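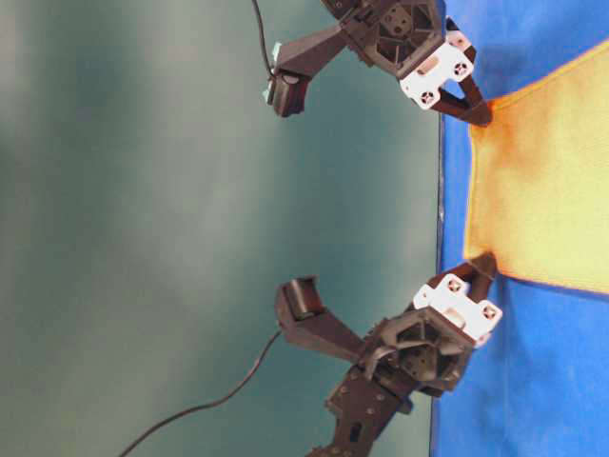
Ladura opens its towel trial to visitors and says what its machines can't do yet

Samside, November – Ladura, the workshop that has spent the past year trying to get a pair of robot arms to do the laundry, is publishing the results of its first long trial and opening its doors to laundries, care homes, small hotels and anyone else who has ever stared at a full basket and wished it would sort itself out.

I run Ladura, and I was told a press release ought to be written as if by someone else, but I'd only have been quoting myself all the way down. So you've got me!

The question we get asked most is whether a machine can do household chores yet. My answer is: one or two of them, slowly, if you help. We picked folding towels because a towel is about the friendliest piece of washing there is. It has four corners, it's meant to end up as a rectangle, and it won't mind being dropped. A fitted sheet is another matter (we've had one in the workshop since spring and I'd rather not talk about it).

Over the trial the arms attempted 800 folds, all with single hand towels laid out on a table. They finished 577 of them to a standard our laundry partner, Sobczak, would put on a shelf. The rest went wrong in all sorts of ways. Most often a finger closed on two layers when it should have had one, or missed a corner and came up with nothing. Sometimes the fold was fine but so crooked that somebody at Sobczak sent it back with a rude note, and fair enough.

Speed is the other thing people want to know. A good fold takes the arms around 40 seconds. Anyone who works at Sobczak can do the same towel in 2, while chatting and looking out of the window. I've tried racing them myself and lost badly, so I have some sympathy for the robot.

What has changed over the year is the first bit of the job, where you find the edge and get hold of both ends of it. Once the two grippers have a corner each, the fold usually follows without much fuss. Getting there was the hard part. Thick towelling squashes and springs back, and a hem that looks obvious to you or me can vanish if the light is flat. We now have a small camera on each wrist, looking at the cloth from close up, and that did more for us than any amount of fiddling with the arms themselves.

The software behind all this is called Marnard. It learns from people steering the arms by hand, over and over, until there are enough decent goes for it to copy. Our early lessons were pretty poor because I gave most of them. Things picked up once the Sobczak folders had a turn, as they know to take a towel by the corner and give the hem a bit of a pull before they do anything else.

So where does that leave the shop floor? Sobczak won't be swapping any folders for robots, and we haven't asked them to. What they'd like is something that can plod through a pile of plain towels in the evening, after the last van has gone. We think that's possible, but the machine would have to pick each towel out of a heap first, and at present a person still lays every one flat. That is the next piece of work, along with tea towels, which are thinner and slide about more than I expected.

As for homes, I wouldn't clear a space in the utility room just yet. The arms need a fixed table, steady light and somebody nearby who knows where the stop button is. People do ask if they can buy one – they can't, and we're not taking deposits.

Visits run through the rest of November at our Samside workshop, from 10 in the morning until 4. Bring a towel if you like, the thicker the better, and we'll see how the arms get on with it. Please don't bring a duvet cover.

Notes for editors

Ladura is an independent workshop based in Samside. Marnard is its in-house control software and isn't on sale. Sobczak is a commercial laundry and has supplied towels and folding lessons for the trial. The full fold-by-fold results, failures included, can be had on request from the Ladura press desk, as can a place on one of the visits.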